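Robot Arm Tool Sorter: Final Report

Teun Kramer and Ineke Claeys
Submitted in March

Summary

We set out to build a bench robot that can pick up small items from a table and put them in a tray, using a secondhand arm and parts we could make or buy cheaply. The build took place in Ineke's spare room and at the Litholm shared workshop, where we had access to a drill press and a laser cutter. Before the real arm was allowed to move near anything we cared about, we ran every motion in a simulated copy of the room. This report covers the simulation, the gripper, the control program, the tests, and what we would change.

1. Background

The idea came from the tool bench at Litholm. At the end of an evening it is covered with hand tools, offcuts and small boxes, and whoever leaves last has to put it all back. A robot that could clear the whole bench was too large a project for one term, so our advisor asked us to pick one item and do it properly. We picked a small cardboard box. It has flat sides, it is light, and if the arm crushes it the cost is close to zero.

The other items stayed on the table in our test setup as obstacles. We wanted the arm to reach a box among ordinary clutter, since a bare table would have made the planning part trivial.

2. Equipment

The arm is a six-joint unit bought used. It came without a gripper and without the original controller software, but the joints were in good order and the cable was complete. The control computer is an ordinary desktop. Software for both the simulation and the real arm is our own program, which we named Sterkow, built on top of open libraries.

The gripper is our own design and is called Clalier in our notes and file names. It has two fingers driven by one small servo through a pair of gears. The first version had straight printed fingers. The second has short pads that can be swapped by taking out one screw on each side.

We spent 168 dollars on parts, not counting the arm. The servo and its spare were the largest item. The rest went to fasteners, filament, wire, a power supply, and a proper emergency stop button, which we put on the list first and would put first again.

3. The simulated room

Modeling the room took longer than planned. Our first version had only a table and an arm, floating in a gray void, and that was enough to check reach. It was not enough for the camera work. The vision part of the program finds the box from its color and edges, and on a plain background it found it every time, which told us very little.

Teun then built a full room: walls, floor, window, furniture, and a second desk with a computer on it. The window matters most. Light coming from behind the arm puts a wide shadow over the middle of the table, and the box sits right in it during the last part of the approach. Our first color threshold lost the box as soon as the arm moved over it. We would have found this on the real bench too, but it would have cost us an evening at the workshop.
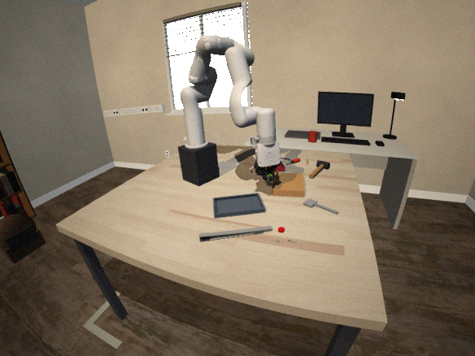 Alcantara Student Robotics Team — Home and Workshop Builds

The test layout is the one we used for most of the approach runs. The box is under the gripper, with the wrist pointing straight down, and the tray is the drop point. The hammer, the scraper and the red-and-orange handled tool are there to get in the way. That last one is the hardest of them, as it lies close beside the box and leaves little room for a finger to come down on that side.

We modeled contact simply. The box is a rigid body with a fixed friction value, and the fingers are rigid too. Real cardboard gives a little when squeezed. We knew this would be wrong and decided to measure the grip force on the real gripper and leave the simulation alone.

4. Motion planning

Each pick is split into four moves: go to a point above the box, come straight down, close, and lift. The carry to the tray is planned separately once the grip has been confirmed. Splitting it this way made the program easier to debug. When something went wrong we could say which move it was.

The planner treats each obstacle as a block slightly larger than the object. For the hammer this wastes a lot of space, because the block around a tool lying at an angle is mostly air. Ineke changed the hammer to two blocks, one for the handle and one for the head, and the planner started finding shorter paths right away. We did the same for the scraper.

The elbow gave us trouble. There are usually several ways for the arm to reach the same point, and the planner would sometimes choose one with the elbow low and swing it through the space over the tray. Nothing was hit in simulation, but on the real bench we did not want the elbow down there with our hands nearby. We added a rule that the elbow has to stay above a set height for the whole move. A few corners of the table can't be reached under this rule. We accepted that.

5. Building the gripper

The first Clalier fingers broke. The print layers ran across the finger, and the first time the servo closed fully on a hard object one finger snapped at the root. We turned the part on its side in the printer and thickened the root, and have not had a break since.

The gears slipped next. We had spaced the shafts by measuring from the edge of a laser-cut plate, and the cut was wider than we allowed for. A new plate with slotted holes let us set the spacing by hand and then tighten it down. It is not elegant, and we check the screws before every session.

Wiring runs down the outside of the arm in a loose sleeve. On an early run the sleeve was too short and pulled tight when the wrist turned. The arm stopped on its own because the joint load went over the limit we had set. Afterward we cut a longer sleeve and limited the wrist to half a turn either way.

6. Tests

We ran 857 simulated picks with the final version of the planner. For each one, the program moved the box to a random spot within reach and turned it to a random angle. The clutter stayed where it was. Failures fell into two groups. In the first, the box landed so close to a tool that no approach was possible, and the planner correctly refused. In the second, the vision step gave the wrong angle for the box and the fingers came down on a corner. The second group is a real fault in our program.

The wrong angle happens when the box is nearly square to the camera and the shadow edge falls along one side. The program takes the shadow edge for the box edge. We reduced this by taking two pictures from different arm positions and throwing out the result if they disagree, in which case the arm backs off and tries again. This slows each pick down but it removed most of the corner hits.

On the real arm we did far fewer runs, all of them at low speed with one of us holding the stop button. The approach and descent matched the simulation well once we had measured the base position properly. Our first measurement was off by the thickness of the mounting plate, which we had left out, and the gripper stopped well above the box and closed on air.

Grip was the part that matched worst, as expected. The real box bends inward, so the fingers close further than in simulation, and our check for "box is held" was based on finger position. It reported an empty gripper while the box was clearly in it. We now read the servo current as well.

7. Safety

The arm runs only with two people present. The person at the keyboard does not hold the stop button. We marked a line on the workshop floor and stay behind it while the motors are on. Speed on the real arm was kept well under what it can do, and we did not raise it at any point in the project, even when the runs were going well and we wanted to.

8. What we would do differently

Build the simulated room with proper lighting from the start. We lost time tuning the vision step on the plain background and then had to do it over.

Buy the servo with position feedback. The cheaper one seemed fine on paper, and we then spent more hours working around it than the difference in price was worth.

Write down the base measurements, with a sketch, on the day they are taken. Ours were on a scrap of paper that went missing, and we had to unbolt the plate and measure again.

9. Remaining work

The ruler and the other flat tools are still out of reach for this gripper. They lie too close to the table for the fingers to get under. Ineke has a drawing for thinner finger pads with a small lip — these have not been printed yet. Moving the obstacles between runs, so the planner has to find them by camera and not from a list, is the next thing on Teun's side.

The Sterkow code and the Clalier drawings are in the team folder, with the parts list and the settings used for the final runs. The arm stays bolted down at Litholm until the end of the term.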